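4.2 Simulated cell setup
Asmaa Ashour and Fidel Montecinos

The Flemer arm was configured in the Tamondale bedroom scene. Joint limits were copied from the lab unit and the control rate was set to 60 Hz. Objects on the blue bed cover, including the book and the gray sphere, were reset before each run.

In March the base offset drifted after 8 runs. We traced this to a rounding error in the reset script.

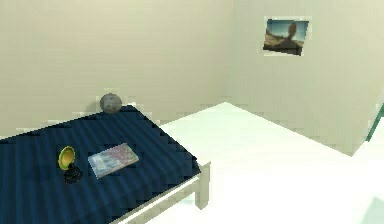 The script now reloads the offset from file every 2 runs.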